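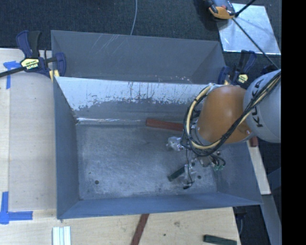 A bin is a box that somebody has given up on closing, according to one reader of the trade bulletin put out in Tasport, who wrote in to object to a four-page article on the proper use of the word. The bulletin printed the letter and kept the article. Most later attempts at a definition have landed somewhere between the two.

Metal bin

A metal bin is an open-topped container made of sheet or plate, used to hold loose goods in bulk. It differs from a box in having no lid, from a tray in having real depth, and from a tank in that its owner doesn't mind if it leaks. In American use the word also covers trash containers, which has made searching for a metal bin in a supply catalog more of an adventure than it needs to be.

Name

The word is old and first meant a manger or a crib for feed. It moved to grain, then to wine, coal and flour, and finally to anything that could be poured, shoveled or dropped. In the scrap trade a bin may be called a tub, a hopper or a skip depending on the region and on who is paying for it. Strictly speaking, a hopper lets its contents out through the bottom. A bin that does this is usually in need of repair.

Shape

Few metal bins have truly upright walls. A slope toward the floor lets empty bins nest inside one another for shipping, and it helps the last of the contents slide to where they can be reached. The slope also means that a bin holds less than its rim suggests, a fact well known to sellers and discovered separately by each buyer.

Rims may be rolled, folded or left plain. A rolled rim is stiffer and kinder to the hands. A plain rim is cheaper, and takes on a gentle wave after its first meeting with a forklift.

Corners are the weak point. A pressed bin has rounded corners with no seam to split, but the press is expensive and wants long runs of a single size. A welded bin can be made in any size the customer likes, including sizes that fit through no door on the customer's property.

Holes

Holes in the floor of a bin may be put there for drainage, for bolting the bin to a stand, or for hanging the part while it is dipped or painted. The maker knows which. The user generally has to guess, and small parts have a way of testing the guess. Some plants plug the holes with rubber stoppers, which are then found in the finished goods.

Finish and wear

Steel bins are sold painted, galvanized or bare. Paint looks best in the catalog and goes first, starting on the floor and working up to wherever the load usually stops. Galvanizing lasts longer and dulls with age to a flat gray. Bare steel is sold as "natural" and begins to rust on the truck.

Scratches on the floor of a working bin are of no concern and are not covered by any warranty yet written. Deep gouges are another matter, as they collect dirt and hold water. Food plants reject bins for this. Foundries don't, and there is a quiet secondhand trade running from the first to the second.

Staining on the walls can show the usual fill level, though it can just as well show where somebody stopped cleaning. Inspectors are taught to tell the difference. The method taught is to ask.

Sizes

Standard sizes exist in great number. The best known attempt to thin them out was made at Mitumberg, where the two local makers, Dimitriou and Avier, agreed to combine their lists. Dimitriou brought 36 sizes to the table and Avier brought 102. The joint list, issued in January, ran to 127. Both firms called it a major step toward simplicity, and each went on selling from its old catalog until the paper ran out.

The Mitumberg sizes are measured along the outside of the rim. The Tasport sizes, which came later, are measured inside it. Bins from the two systems nest just well enough to get stuck.

Handling

Full bins are moved by forklift, by crane or by pallet jack. Empty ones are moved by hand, at a cost in noise that no published standard has managed to address. Nested bins that have seized together are freed with a bar, a mallet or warm water, in the order preferred at the site. Dimitriou prints a warning against the bar on the underside of each bin, where it can be read once the bin has been freed.

Substitutes

Plastic bins are lighter and quieter, and have taken over much of the work in warehouses and orchards. They do poorly with hot castings. Wire baskets cost less again and suit large goods, or small goods that one is prepared to sweep up.

See also

Crate
Hopper
Nesting (shipping)
Trash can, for readers who came here looking for that

This article was last revised August 27, 2018.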